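Burgate Parcel Diary -- README

Version 4, last edited 7 Mar 2018

What you've got

The Burgate Parcel Diary is a plain table of 356 packages that came through one small mail-order shop, with a line for each one about how it was packed, how far it traveled and what shape the cardboard was in at the end. I started it as a scribble on the back of a packing slip and it got away from me in the best way. If you like boxes even half as much as I do, you are going to have a great time in here!

There are two files. parcels.csv is the table itself. notes.txt holds the longer remarks that wouldn't fit in a cell, matched to the table by parcel number. Both open in any spreadsheet program or text editor.

Columns

parcel_id: a plain number, starting at 1. No gaps.
route: Nernon, Ibarra or local. Nernon is the long one, with a depot change in the middle.
board: single or double wall, as printed on the maker's stamp. Blank if there was no stamp.
fill: paper, air pillows, shredded card, or none.
closure: tape, staples, glue, or tucked flaps.
wear: a grade from 0 to 4, explained below.
reused: yes if the box had been through the mail before.
remark: a few words, often cranky.

The wear grade

This is the column people write to me about, and it's the one I'm proudest of. Zero is a box you could put back on the shelf at the store. One has scuffs or a soft corner. Two has creases you can feel with a thumb. Three has creases or crushing across a whole panel, with the box still holding its shape. Four means the board is torn through or a wall has given up.

Grade the worst panel, and only the worst panel. I tried averaging all the sides in the first version and it turned every parcel into a two, which was no use to anyone -- please don't bring it back.

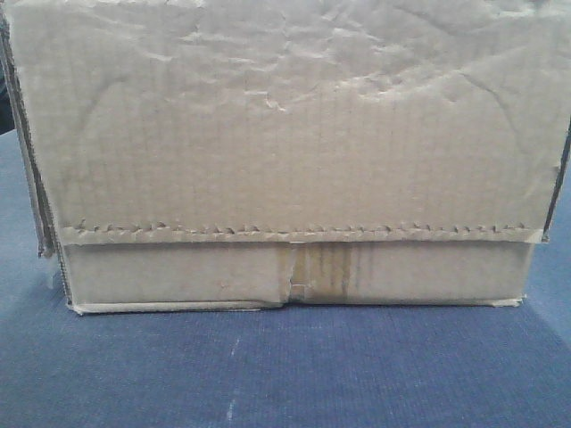 Closed box, front panel heavily creased across its upper half.

Wrinkles fool the eye, by the way. A panel can look awful and still be stiff when you press on it, and a panel that looks perfect can be mush inside. I press every panel with a flat hand before I write the grade down, then press it again after the box is empty. When the two readings disagree, the second one goes in the table and the first goes in notes.txt.

Where the parcels came from

All of them passed through the Groris shop on Burgate, mostly returns and supplier deliveries. The first 300 were logged at the counter. The rest were logged in the back room after we moved the shelves, and the light is better there, so the remarks get longer. Of the whole set, 40 have no route because the label was gone by the time I got to them. I left those in. They're fine for looking at fill and closure, just skip them for anything to do with distance. 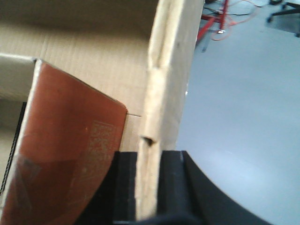 Edges deserve more love than they get. The cut edge of a flap takes a beating each time the box is opened, and once the liner starts to separate, tape stops holding well at that spot. In the next version I want a separate column for edges, graded apart from the panels, and I'm hoping to have it ready in April.

Known problems

The fill column says "paper" for both crumpled sheets and folded pads. Sorry, I didn't see the difference as important until it was too late to go back.

Staples and glue are rare. Don't draw any big conclusions from them.

A few remarks use the word "banana" for a box that has bowed along its length. I like the word and it's staying.

Using it

Take it, sort it, chart it, teach with it. A mention of the Burgate Parcel Diary is plenty of thanks. If you log your own parcels with the same columns I would love to see them, especially from somewhere damp -- keep your numbering separate from mine and add your route names to the top of the notes file.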